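Why Does a Passion Fruit Get Wrinkly?

Have you ever reached into a fruit bowl, picked out a passion fruit, and thought, "Uh-oh, I think this one got old"? Plenty of grown-ups think the same thing, and plenty of perfectly good passion fruits end up in the trash because of it. So let's slow down, wash our hands, and get to know this funny little fruit a bit better, because it has more going on inside than you would ever guess from looking at it.

What kind of fruit is it?

A passion fruit grows on a vine. A vine is a plant with long, bendy stems that can't stand up on its own the way an apple tree can, so it has to hold on to something. Passion fruit vines are especially good at holding on! They grow thin, curly little strings called tendrils, and when a tendril bumps into a fence or a wire it starts to curl around it, around and around, until it looks like the spring inside a ballpoint pen. If you have ever held on to the pole on a bus while it went around a corner, you already understand what a tendril is for.

The flowers are some of the strangest and prettiest you will ever see. They have a ring of wavy threads around the middle, often purple and white, so the whole thing looks a little like a fancy hat somebody wore to a parade. Bees come for the sweet nectar, and big, fuzzy carpenter bees are some of the best helpers of all. They brush up against the dusty yellow pollen and carry it from one flower to the next. When a flower gets the pollen it needs, the petals fade, and a small green ball begins to grow where the flower used to be.

That green ball is the baby fruit. It hangs on the vine for a couple of months or more, getting bigger and rounder, and then the color starts to change. Some kinds turn yellow. Other kinds turn a deep, dark purple, almost the color of grape jelly. When the fruit is ready, it very often lets go of the vine all by itself and drops to the ground — plop! Lots of growers simply walk along under the vines and pick up what has fallen.

Now, about those wrinkles

Think about a balloon the morning after a birthday party. It was tight and shiny when you blew it up, and then a bit of air slipped out overnight, and now the skin is soft and puckered. A passion fruit does something like that, only it isn't losing air. It is losing water.

Every fruit has water in it, and after it leaves the plant, a tiny bit of that water escapes through the skin each day and floats off into the air. You can't see it go. On a passion fruit, the outside part, called the rind, dries out first and begins to shrink, and that gives you dimples and wrinkles. The juicy part in the middle is tucked away in its own little pocket, so it can stay nice and juicy for quite a while after the outside has started to look like an elephant's knee.
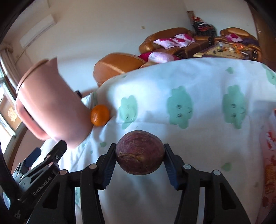 Passion fruit skin can tell you quite a lot if you take your time with it. Color comes first, then how smooth it is, and then any marks, and there are almost always marks, because a fruit that spends its whole life outdoors gets rubbed by leaves and bumped by the wind. A round, dark purple one that is just slightly wrinkled, with a thin, pale yellowish-tan scar across its lower middle, is a lovely one to study, and the scar is nothing to be scared of. Scars like that can start when a young fruit rubs against a stem or gets nibbled on the outside by an insect. The fruit patches up the scratch with a dry, corky layer, a bit like the scab you get when you scrape your knee, and as the fruit grows the mark can stretch along with it. It's a good fruit to compare with a mandarin orange, too, if you happen to have a small one handy. The mandarin's skin is bright and thin enough to peel with your fingers, and the passion fruit's is tougher, more like a little shell.

So are wrinkles good or bad? Mostly good! A smooth, purple passion fruit is often still quite sour, and many people like to leave it out on the counter for a few days until the skin dimples. If it gets very, very wrinkled and feels as light as a ping-pong ball, then the inside may be drying up as well. And if you see fuzzy mold, or wet, leaky spots, or if it smells bad, that one belongs in the compost.

What's inside?

Ask a grown-up to cut one in half for you over a bowl. (Over a bowl is important, because the juice runs everywhere and it does stain shirts.) You'll find a white lining, and inside that, a pool of bright yellow-orange goo full of dark seeds. Every seed sits in its own slippery little bag of juice. Scientists call that juicy bag an aril, which you say like "AIR-ul." You can eat the arils and the seeds together with a spoon. The seeds go crunch, the juice is sweet and sour at the same time, and your whole face may scrunch up on the first bite.

We don't eat the rind. It's bitter and chewy, and you wouldn't enjoy it one bit.

From the hill to the lunch table

At the Clarnel Children's Garden, where our class pages come from, we grow 44 passion fruit vines along the long fence behind the potting shed. They came to us as tiny plants in paper cups, and now they are so thick that you can't see through to the parking lot. One fall we weighed and counted everything that dropped, just to find out, and the tally sheet on the shed door ended up at 3087 fruits! We made a great deal of juice that year. We also gave boxes and boxes away to the Panyasiri lunch kitchen down the road, where they stir the pulp into yogurt.

September is one of our busy months, and on Tuesday afternoons visiting classes get to help with the gathering. The rule is that you only take fruits from the ground, never from the vine, and you carry your basket with two hands. The rest is up to your eyes and your nose.

Try it at home: the wrinkle watch

You'll need two passion fruits that are still fairly smooth, a kitchen scale, a small plastic bag, a pencil, and some paper.

Put one passion fruit inside the bag and close it up. Leave the other one out in the open on a plate. Keep them next to each other, out of the sun, so that the bag is the only thing that's different between them. Scientists call this a fair test.

Once a day, weigh each fruit (take the first one out of its bag, and then put it back in) and write down the numbers. Draw the skin as well, with every dimple you can find. Touch is allowed, but squeeze gently!

Before you start, make a guess. Which fruit will get wrinkly first? Which one will lose more weight, and where do you suppose that weight is going? After a week, look back at your drawings in order, and then ask your grown-up to cut both fruits open so you can see if the insides look as different as the outsides do.

If you find a fuzzy spot on the one in the bag, stop there and write that down, too. Mold loves a damp place, and finding that out counts as a result.

Words to keep

Aril: the juicy little bag around a seed.
Pollen: the fine dust that bees carry between flowers.
Rind: the thick outer skin of a fruit.
Tendril: a thin, curly string that helps a vine hold on.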